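Home Profile Replies Favorites Help
Search this thread Go

Kindis annex flood, what the logs say

Jul 21, 2009

1/ Picking this up again now that the county has released the second batch of records on the Kindis annex flood. Short version of the official account: the power failed overnight in December, the heat went off, a sprinkler branch froze and split, water ran into the deed room until the morning shift.

2/ I have two documents to work from. One is the access-control export from the door system, which is a Viso product. The other is the receiver log from Cestance, the company that monitors the building's alarm panel. They were produced by different offices and nothing suggests they were ever compared.

3/ The Viso export is 2,717 lines. Most of it is routine: badge accepted, door closed, badge accepted, door closed. Anyone who wants to repeat this should sort by event ID. The time column is text and sorts wrong across midnight.

4/ The county's press statement says power to the building was out "for much of the night." The utility's outage ticket, which is in the packet as Attachment 2, gives 11:52 pm to 12:37 am. That is 45 minutes.

5/ A masonry building does not go from room temperature to freezing inside in 45 minutes. The boiler has its own controls and may not have restarted when the power came back. That would fix the timeline. No boiler record has been released and the statement does not mention the boiler.

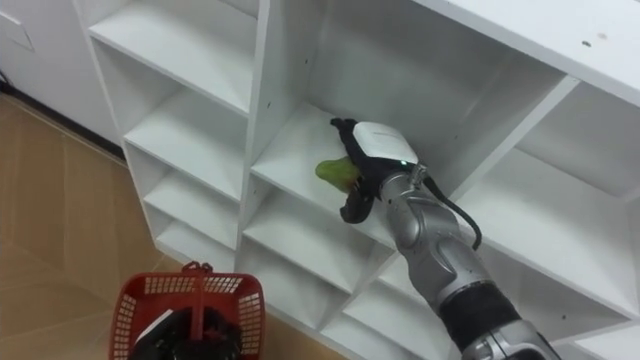 Green piece at the center shelf.

6/ Next, the clocks. Cestance stamps events when its receiver gets the signal. Viso stamps them at the door controller in the annex. If both clocks are good, one event should carry nearly the same time in both logs.

7/ It doesn't. Each time the north door is armed or disarmed, the Viso stamp is 10 minutes behind the Cestance stamp. I checked every arm/disarm pair in the month. The offset is constant, so this is a clock set wrong once and left alone. It is not drift.

8/ Which clock is wrong? The utility ticket settles it. Cestance shows "AC loss" at 11:52 pm, the same minute as the ticket. Viso shows its switch to battery at 11:42 pm. So Viso is slow. Add 10 minutes to every door event before comparing it to anything.

9/ The county's engineering summary did not add the 10 minutes. It lists the last door event of the night as 11:47 pm, "prior to the outage." Corrected, that event is at 11:57 pm. It falls five minutes into the outage.

10/ The event is a request-to-exit on the north door. This means someone or something tripped the sensor on the inside. It does not identify a person. There is no badge number attached to an exit request in this system, and I am not going to guess at one.

11/ Exit sensors do fire falsely when power switches over. A voltage dip can do it. But the switch came five minutes earlier, and the door contact reports open and then closed 22 seconds later. A contact is a magnet and a reed. A false reading there is possible and much less common.
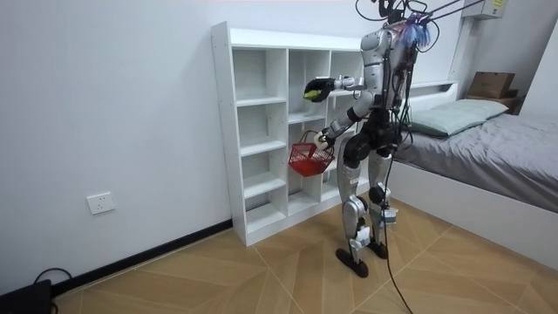 Catrin Pritchard: I'd be careful with the contact. On older doors with a weak closer, a pressure change in the building can move the leaf far enough to break the magnet. If the air handlers died at 11:52 you could get a reading like that later on. Does the log show the same door doing it in any other outage?

12/ Fair question, so I looked. The export covers one other outage, a short one earlier the same month. The switch to battery is there. No exit request and no contact event on any door. One comparison is thin evidence, but it is the only one in the packet.

13/ Catrin's point about the closer could be tested with a maintenance record. I have added the north door work orders to my next request. If the closer was reported weak before the flood, I will post that and withdraw most of post 11.

14/ What the alarm side shows: "AC loss" at 11:52, "AC restore" at 12:37, then nothing until "waterflow" at 4:06 am. The waterflow signal was received and acknowledged. The call list field next to it is blank. The statement says the first notice of water was the morning shift. Cestance had it at 4:06.

15/ I asked the company whether a blank call list field means no call was made, or only that no call was entered. No reply so far. The two are different failures and I would not report either as fact.

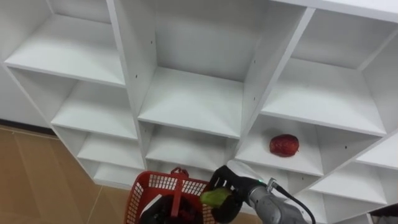 16/ WHAT IS STILL MISSING

Boiler control history for that night. Phone records for the monitoring desk between 4:06 am and the morning shift. The plumber's report on the split pipe, which should say whether the break looks like freeze damage. The insurance adjuster's photos, withheld as "preliminary."

17/ The plumber's report matters most. Freeze splits and mechanical breaks look different at the edge of the metal, and any fitter would have noted it. The invoice was released. It says "replace branch, refill, test." The report it refers to was not.

18/ On the deed books. The statement says the water-damaged volumes went to the Prothero warehouse for freeze drying. Heledd Nicholas signed the transfer sheet, which lists them by shelf number and not by volume number. Without the shelf index there is no way to tell from the sheet which years left the building.

19/ The shelf index is a public record and I assumed it would be easy. The clerk's office says the only paper copy was kept in the deed room. I have asked if it exists as a file anywhere.

20/ To be clear about what I am claiming. The clock error is established. The 11:57 event follows from it. The 4:06 signal is in the log in plain text. I am not claiming that anyone broke a pipe. The released records neither show it nor rule it out.

21/ Correction to post 3: the event ID resets once, after a controller reboot on the morning of the flood. Sort by ID within each half or the reboot lines land at the top.

22/ Request for the remaining items went in this morning. The county gets its statutory response period and usually takes all of it.

Recent threads
Kindis annex: first batch of records, page by page
Reading a door controller log without the vendor software
Prothero warehouse lease renewal, what the board voted on
Why the outage ticket and the press statement disagree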